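June, late, kitchen table

My feet hurt in a whole new place, which I'm taking as progress. For four years it was my lower back from the rack station, and today it's my heels from walking between things all shift like some kind of supervisor. I'm not one. But I did a lot of walking and pointing today and I loved it, so I want to get it down before I fall asleep.

The cup work at Sidance is going over to the arms. We've known since winter, and there were some long faces in the break room when Graziella told us, mine included. My whole job was cups and bowls: cup on the rack, bowl on the tray, next one, 416 on a slow shift and a lot more on a bad one. I could do it half asleep and some mornings I did. Now I'm one of three people learning to set up the table, watch the runs and write down what goes wrong, and I came home with so much in my head that I missed my bus stop and had to walk back past the tire place.

We began with the bowl, at Mwajuma's suggestion. She had me look at the view from the wrist before anything moved. I've handled these trays for years and I had never looked straight down at one like that! 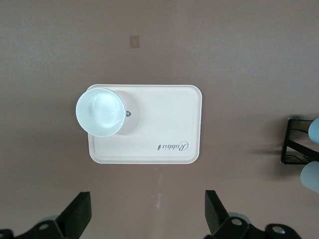 Bowl on the corner of the tray, seen from the wrist.

I said right away that I wouldn't leave a bowl sitting over the edge like that. Mwajuma asked me why not, and I had to think about it. Somebody lifts the tray and over it goes, that's why. She wrote it down word for word on the setup sheet, under "bowl, resting place," and put my initials next to it. Four years of knowing things with my hands and today somebody wanted it in words. I was grinning like a kid.

Asif is less happy, and I don't want to skip that. He's been on cups longer than I have and he likes the quiet of it. He told me at lunch that he doesn't mind the arms, he minds being asked to talk all day. I get it. Graziella has promised that no hours get cut through the changeover, and she put it in writing, but she couldn't tell him what his days will look like after that. He's asked for the packing side. I hope he gets it, and I hope he changes his mind a little too, he spots things way before I do. He caught a typo in the count sheet this morning (2494 where it should have been 2,944, or the other way around, I forget) just walking by with a sandwich.

After lunch it was my turn to call the checks. Table clear in the middle, fingers open, rack where it should be. I had the wrist view up on the screen and I read it out loud, feeling very official.

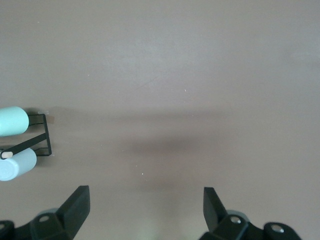 What I got wrong

Plenty. I called "rack" when I meant "tray" twice. I kept putting my hand out to straighten things, and Américo had to remind me that nobody reaches in while the rings are green. I know that! It's on the wall! But four years of nudging things into line doesn't leave your arm in one morning. He was nice about it. He says he did it for weeks at his last place, where they ran Vetico arms, and he still keeps his hands in his pockets when he's tired.

I also wrote too much. My first page of notes had 18 lines and Américo said five would do. He wants what happened, which cup, which slot, done. My opinion of the cup can stay out of it.

The part I liked best was having both arms in sight at once, one down by the rack with the little green cup and the other over the tray. I used to do cups with my right hand and bowls with my left, pretty much, so it felt like looking at my own old station from across the room. Strange, and also kind of great.

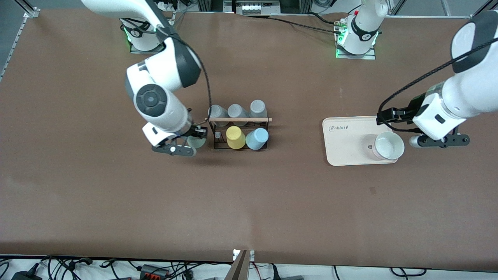

Arsalan called tonight and asked what he always asks: so are they going to need you when it's all running? They'll need someone to set the table, read the runs and fix the sheet when it's wrong, and right now I'm learning all three, with the new pay grade starting once I've signed off 100 runs.

He said that sounded all right. Then he talked about his car for half an hour.

Tomorrow I start at six. Bring the thick socks, and ask Graziella about the packing side for Asif if he hasn't already.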